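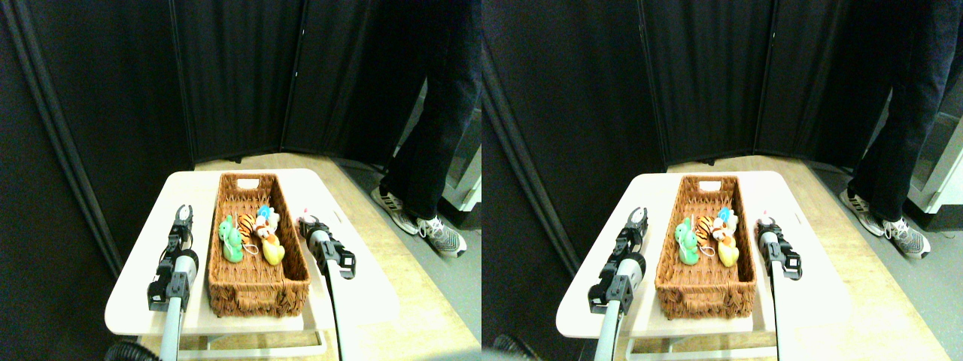 Toy Baskets: Your Questions

Kemdale Toy Library, Skulturthorpe

We get asked about our toy baskets more than anything else we lend, and we love talking about them! If your question isn't covered, drop in or send us a message.

What is a toy basket?
A woven wicker basket with a handful of small soft toys in it, lent out as a set. You might get a tiger and a duck, you might get a whole farmyard. Children take to them straight away, partly for the toys and partly (we suspect) for the basket, which becomes a boat, a bed or a bus within minutes.

How many toys come in one?
Usually four, though the bigger baskets hold more. We keep them small on purpose. A little group of animals gets played with properly, and there's still room for a child to rummage.

Can I choose the toys?
Yes, please do! We have 214 soft toys on the shelves at the moment, and you can swap any of them in. Tigers are hugely popular, so ask early if yours is a tiger household.

How long can I keep it?
Three weeks, and you can renew once by phone or at the desk. Last year we made 1,769 loans and nearly all of them came home again, which is lovely.

Why wicker and not a plastic tub?
It's light, it lets the air through and it looks good in a living room. The long ones have a handle hole in the end wall, so they slide out easily from a low shelf. Run your hand round the inside now and then, and if you find a sharp end, tell us and we'll trim it.

How do I clean the toys?
Most can go in a pillowcase on a cool, gentle wash. Check the label first. Reshape them while damp and leave them somewhere airy overnight. Please don't tumble dry, as the fur goes crunchy.

And the basket?
Brush out the crumbs, wipe it with a barely damp cloth and let it dry away from the radiator.

What about strings and ribbons?
Keep any loose string away from babies and toddlers, and take it out of the basket before they play.

Something has gone missing. Are we in trouble?
Not at all! Have a look under the sofa, then let us know. We don't charge for one lost toy.

Do you take donations?
We do, if they're clean and have a safety label. Jadoon, the café next door, has a drop-off box by the counter until the end of August.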